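Liltside adopts new collection rules for worn kitchen sponges

Friday, February 25, 2022

LILTSIDE – The town council voted Tuesday night to end curbside pickup of mixed kitchen waste and to require that synthetic sponges, scrubbing pads and wiping cloths go in the gray residual bin. The change takes effect with the next billing cycle and applies to all 827 households on the municipal route.

Under the previous ordinance, residents could place "soiled kitchen matter" in the green bin. The phrase was never defined. The Ostum composting facility, which processes green bin material from Liltside under contract, told the town last fall that it had found synthetic fibers in finished compost and would begin rejecting loads that exceeded its contamination limit.

The limit is set by weight. A load is rejected if sorters remove more than 27 pounds of non-compostable material from it. The hauler is then charged for transfer to the landfill, and the contract allows that charge to be passed on to the town.

Ľubica Hrnčiar, who manages the Ostum facility, told the council that food scraps account for very few of the rejected loads. Most of the material pulled from the line is plastic film, followed by sponges and cloths.

"Polyurethane foam does not break down in our windrows," Hrnčiar said. "It gets torn by the turner and passes through the screen in small pieces. At that point we can't remove it."
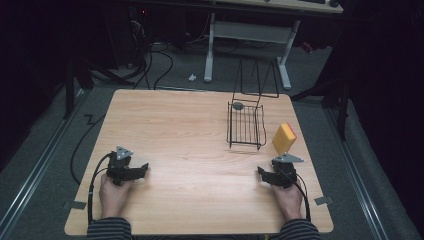
A yellow sponge with a reddish-orange edge.

The new ordinance lists accepted and excluded items by material. Sponges made entirely of plant cellulose may still go in the green bin if any scouring layer has been removed. Loofah and undyed cotton cloth are also accepted. Foam sponges, microfiber cloths, melamine pads and steel wool are excluded. Items that cannot be identified by the resident are to be treated as residual waste.

Enforcement will be by tag. A first tag is a written notice. A second within the same billing cycle means the bin is left unemptied. A third carries a fee of $100, which can be appealed in writing to the public works office.

Councilman Miloslav Procházka cast the only vote against the measure. He said the distinction between cellulose and foam was not one that residents could be expected to make at the sink, and asked that manufacturers' labels be accepted as proof of material in any appeal. That amendment failed for lack of a second.

The hauler, Ondrejka, will print 1,000 bin stickers showing the two lists. They will be delivered on the regular route, one per household, with the remainder kept at the public works counter. The council set aside no additional funds for the work.

A separate item on replacing the scale at the Brarnoline transfer station was tabled until the next regular meeting.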